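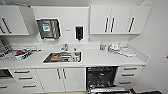 Kitchenette, second floor. Paper towel dispenser left, soap dispenser right.

Ticket: Breaker for circuit 5 trips, kitchenette and print corner lose power
Site: Wilau office, second floor
Status: Closed, with reservations
Opened: October 1, 2026

Initial report
Power went out in the kitchenette and at the two desks by the printer at the same time. Breaker 5 in the hallway panel was down. Reset it, everything came back. It went again before lunch. The label in the panel says "kitchenette" and nothing about desks, so either the label is wrong or somebody added to the circuit after it was written. My money is on both.

Entry 2
Called the building line at Thorlacius. Their first answer was that we must be running the kettle and the microwave together. We do, and we have done so since April without a trip. I asked what had changed. They said "usage patterns." I asked whether anyone had been in the panel lately. They said they would check.

Entry 3
Unplugged the kettle and taped a note over the outlet. Breaker tripped again midafternoon with the microwave off too. So much for usage patterns. Reported this back and was asked whether I was sure the kettle had been unplugged. It was in my desk drawer.

Entry 4
Tried it the dull way. Everything on the circuit unplugged, then one thing back at a time with a long wait in between.

Fridge only: held all night.
Fridge and coffee maker: held through the morning rush.
Fridge, coffee maker, microwave: held.
All of that plus the desk lamps and monitors: held.
All of that plus the laser printer: tripped within the hour.

The printer is a Clarer, bought used. The plate on the back gives 600 watts, but I don't put much faith in that as a guide to what it pulls when it warms up. It also wakes itself for reasons of its own, which would explain the trips when no one was printing.

Entry 5
Thorlacius now says the printer is faulty and that this is a tenant problem. Maybe. I moved it to the outlet by the stairs, on a different circuit, and it ran all day. We put 86 pages through it in one go and the lights didn't so much as flicker. A faulty printer ought to be faulty by the stairs as well. They did not have a reply to that one.

I asked again about the panel. It now comes out that a contractor, Kistham, replaced "a few" breakers during the last safety check. No list of which ones. I asked for the work order.

Entry 6
Work order arrived. Breaker 5 is on it. Reason given: "routine." Rating of the old breaker: left blank. Rating of the new one: also left blank. I am told this is how the form is usually filled out.

Entry 7
Kistham's electrician came by. Cover off, meter on, 2 minutes of looking. The new breaker has a lower rating than the others feeding outlets on this floor. He said it was "within what's allowed" and that he could swap it if the wiring was good for the higher rating. He checked the wire and said it was. I asked him to write that down, and he did after I asked a second time.

Breaker swapped. Printer put back in its old spot, everything else plugged in as it was before the trouble started.

Entry 8
No trips for a week. Kettle and microwave running together again, printer waking up whenever it feels like it. Thorlacius has marked the ticket as "resolved, tenant equipment." I have asked them to change that to "resolved, breaker replaced." They answered that the category can't be edited once a ticket is closed, so I reopened it, and they closed it again with the same category.

Open items
The panel label still says "kitchenette" only. I have penciled in "and printer corner" underneath.
The rest of the breakers on that work order have not been checked, as far as I can find out. If you are on the first floor and something starts tripping, ask for the same work order before you start unplugging things.
Invoice for the electrician's visit: received by us, sent on to Thorlacius, sent back to us, sent on again. Not paying it until the category is fixed.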